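The Blue Pieces

Marlene Stüber had 21 minutes before the van left for Wokcombe and the board still wasn't done. White board, white plates, blue bits. Her father's puzzle. He'd cut every part himself, never wrote down how it went.

She'd read the letter on the bus. Twice. Ayala wanted it by September or not at all. 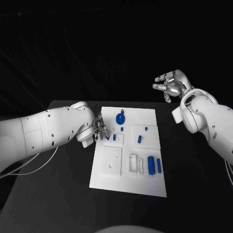
The board, against the black cloth.

Small blue piece first. Or was it the plates? He used to hum when he got one right. She tried humming. Felt stupid, kept going.

"Leave it," Flodis called up the stairs. "They'll take it in parts."

"They wont."

A door. His boots, going away. Fine.

She thought of the house in Plinbridge, 231 steps from the harbor, him at the kitchen table with the lamp pulled low. Don't force it, Marly. If it wants to go it goes.
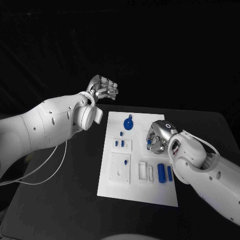 Eleven Minutes

Peg. Plate. Black cloth behind, so the white showed up. His idea too, he was right about that and not much else. Twenty years of not talking and then a box in the mail, $140 postage, no note.

The horseshoe was the one she remembered. Blue, curved like a U. She'd slept with it under her pillow when she was six and he'd pretended to look for it all over teh house.

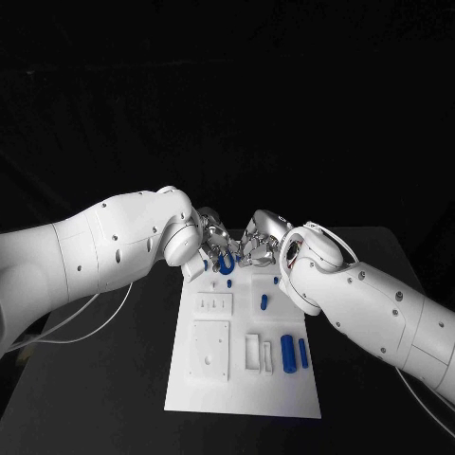
He'd known the whole time, of course. Under the sofa, in the bread bin, shouting her name. And her in bed with her hand closed on it, trying not to laugh.

The van honked. She didn't get up.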